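About Wollorau

Wollorau is a robotics training and demonstration company. We teach robots to do ordinary household work, and we show the results to anyone who wants to come and look. The company was started by Gebhard Danzer and Ravindra Nishad, who met while working on warehouse equipment and thought homes were the harder problem.

Our floor is set up with the furniture and appliances people live with: a bed, a washing machine, long tables, a side room with curtains and a rug. Laundry takes up most of our time. Cloth never lands the same way twice, so a shirt has to be picked up and folded many times over before a robot can learn much from it.

We hold an open day every July. Last year more than 300 people came through, including two school groups from Drekbridge. Visitors can walk around the hall, talk to the staff at their desks and watch clothes being handled on the bed. A visit takes 60 minutes, and groups who want to stay longer can arrange it ahead of time.

On the floor: the bed and the clothes for folding.
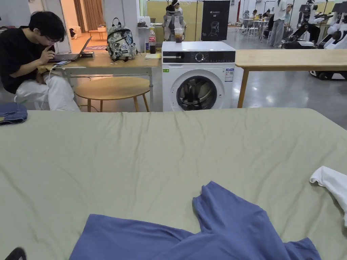
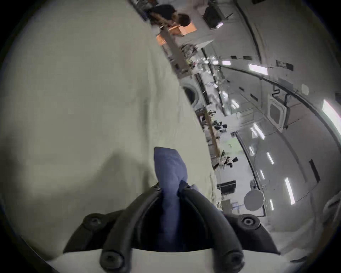
Folding sessions are run by hand first. An operator works through a pile with a hand-held gripper, and the recordings go to Ravindra's team, who sort them and throw out the ones that aren't usable. What remains is used for training. We have 195 garments in regular use, most of them secondhand — new clothes are too stiff and too much alike.

Our software is called Iltico. It was written in house and is used on all of our training jobs. Slaoui, our first customer, runs it in its own test kitchen and sends staff to us twice a year for training.

School and college visits are free. Companies that would like a private demonstration should write to Gebhard with a short note on what they want to see and how many people will be coming. Please wear flat shoes, and leave large bags at the front desk.

Contact: Wollorau Visitor Desk | © Wollorau. All rights reserved. | Back to top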